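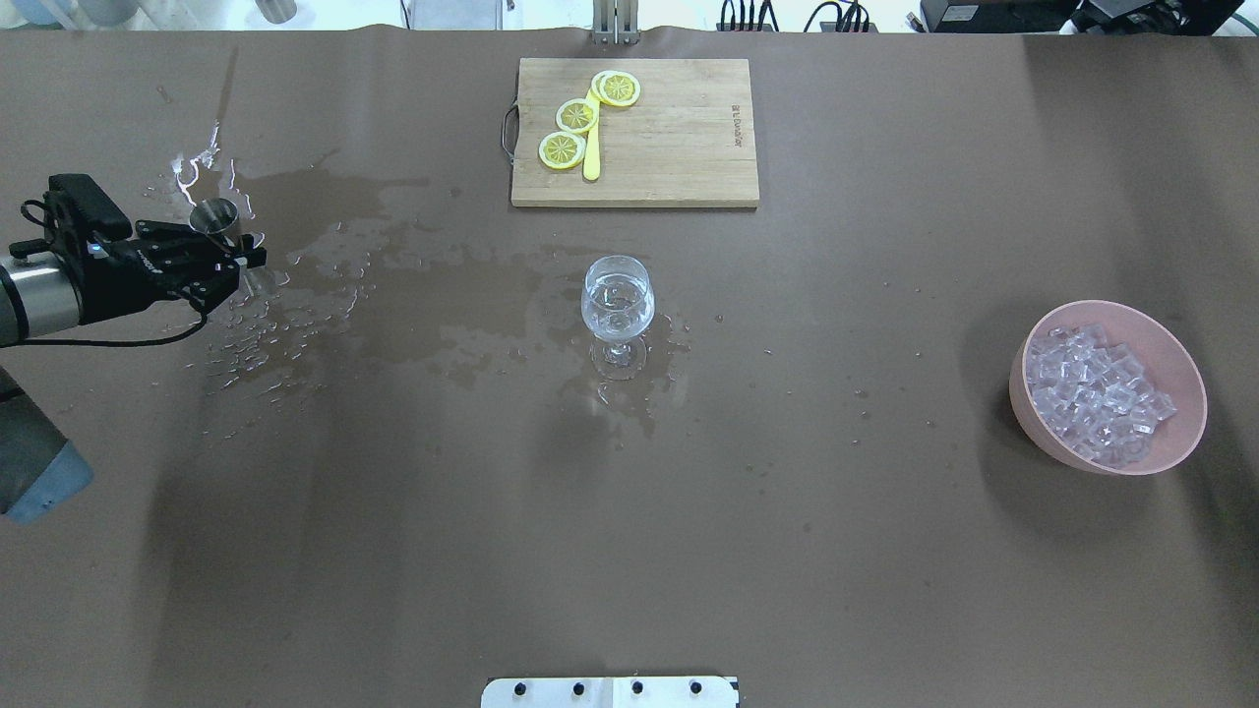 ## Progress report: Zurnach drinks station, second period

To: Saulius Kairys, Koppel Fund
From: Pin-yu Pan, Zurnach Training Kitchen
Date: March 16, 2026

### Where we are

The drinks station opened in November and is now part of the regular beginner course. The course has 14 places and 13 are filled. Trainees spend three sessions at the station before they move on to full table service. The first session is plain water service with ice and lemon, the second is hot drinks, and the third is a mixed order from a written ticket.

The station is kept simple for the first session. Lemon slices go on a bamboo cutting board at the back, the stemmed glass stands in the middle, and the ice is in a pink bowl on the right. Trainees learn to work from that layout before we give them a tray.

### Spills

Water on the table is our main problem. There is a wide spill over the left and center of the tabletop, and the foot of the wine glass is standing in a puddle. Drops like these end up on the tablecloth or on a guest's sleeve once the glass is carried, so we now teach drying the foot as its own step.

We have made these changes since the last report:

- Trainees wipe the table before adding ice or lemon. They used to leave it until the end.
- Small clear cups are used for pouring practice in the first session. Pitchers come in at the second.
- A dry cloth and a spare cloth are laid out at the start of each session.
- Ice bowls are to be filled to just below the rim. The pink one is still being filled right to the top, and I have asked the session leads to correct this.

The tabletop itself is holding up. We check it at the end of each week for raised spots and rings and have not had to refinish it. The paper mats bought under the first budget did not work with this much water and we have stopped ordering them.

### Lemon and ice

Lemon is cut into round slices and laid out in a single layer so that each can be picked up without touching the next one. We still lose some slices at the end of the day. Leftovers go to the Gallow lunch group, who use them in their water jugs.

Ice comes from the Milar machine in the back kitchen. It was out of service for 3 days in this period, and we bought bagged ice for those sessions. The repair was covered by the warranty.

### Spending

Glassware is slightly over plan. We broke more stemmed glasses than expected in the first weeks and replaced them from the contingency line, which has $100 left. Cloths and lemons are under plan. No money has been moved between the main budget lines, and I am not asking to move any.

### Next period

1. Buy a second cutting board so that two trainees can set up at once.
2. Add a drain mat beside the table for glasses waiting to be dried.
3. Rewrite the first session sheet with the wiping step at the top.
4. Start the tray session with water only, then add full drinks.

I need a decision from you on the drain mat, as it was not in the original equipment list. The quote is attached. Receipts for the replacement glasses and the bagged ice will follow with the quarterly accounts.

Pin-yu Pan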